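Search this site Search

Mar 17, 2026
Clulside station box, base slab notes

Pour 6 finished. Volume placed to date 2,984 cubic metres against the Grewal delivery tickets. Slump within limits on all loads bar one, which was sent back.

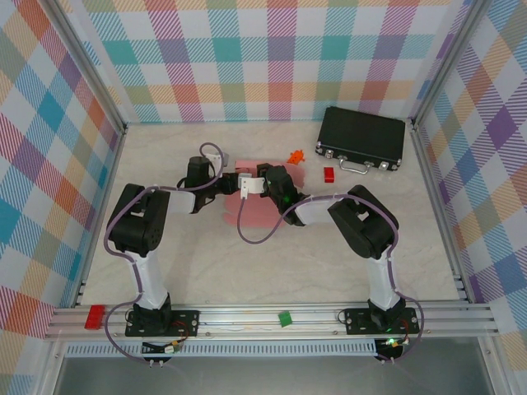

Cube results

Seven-day mean 102% of target. Thermocouple in the north bay reads low; swap the lead before the next pour.

Blinding under the temporary slab is 400 mm at the east wall, thicker than drawn. Query sent to Didarov on whether the machine cradle levels still hold.
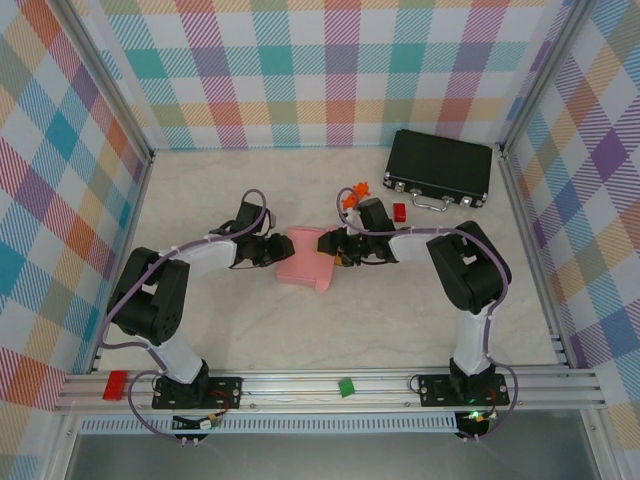
Slavica Tomić: cradle levels hold, but survey the east wall again before any steel goes in. Use the Trikeo datum, as the old one has moved.

Resurvey booked. Kicker joint still to be scabbled on the south side.
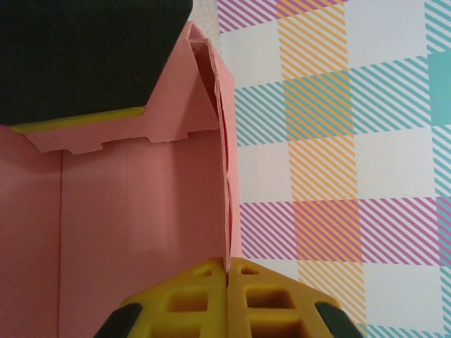

Pink box, open, with gripper fingers at one side wall.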